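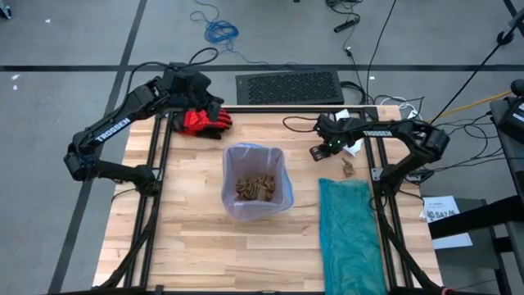
A lined bin and a red and black work glove on the butcher-block worktable.

Grivoro Opens Thursday Sorting Hours and a New Round of Bin Liners for Home Workshops

Hi all, Maribeth Galang from Grivoro with some news I've been itching to share. Starting in May we're opening our sorting bench to the public every Thursday from 4 p.m., and we're putting our Pivum bin liners on the shelf for anybody to buy, singly or by the roll!

If you've come by the shop before, you know how I feel about a table with a bin on it. Most people keep the trash on the floor under the bench, and then they bend over all afternoon, or (my own bad habit for years) they push everything into a pile at the back and promise to deal with it later. I put a square bin right up on the tabletop, near the middle, and the scraps go straight in. Crumpled brown stuff, curly bits, flat bits, whatever came off the job. When I'm done I pull the bag out and I've got my table back.

The Pivum liner is a pale lavender bag you can see through, and you fold it over the rim so it stays put. It doesn't have to be pretty. Mine always bunches up along one side and I've stopped fussing with it. We tried a darker color last fall and I kept losing small hardware in the bottom, so the see-through one won. They come 40 to a roll, and a roll is $19 at the counter.

Thursday hours are simple. Bring a box or a bag of whatever has been piling up in your garage and a pair of work gloves, and we'll sort it with you at the bench. Packing paper and cardboard go one way, wood and metal offcuts another, and the stuff you swore you'd use someday gets a fair hearing. Nilton Betancur will be running the bench most weeks. He set up the sorting station at our Esposito branch, where 138 households dropped in over the first season, and he has strong opinions on folding a cuff over a rim.

"I'd like folks to go home with less than they came with," Nilton told me, "and maybe with the glove they lost, too." (We do find a lot of gloves. There's a drawer.)

Each visit runs about 90 minutes and there's no charge. Please don't bring paint, batteries or anything oily, we can't take it. Kids are welcome if they've got gloves that fit. Parking is in the lot on the Drarkora side of the building, and the side door will be propped open.

If you write about home, garage or neighborhood stuff and want to come see the bench, call the shop and ask for me. I'm happy to talk for as long as you'll let me, and I can send a few liners for you to try at home.

Contact: Maribeth Galang, Grivoro press desk | © Grivoro | Back to top
3 comments | 12 shares
Last updated: Thursday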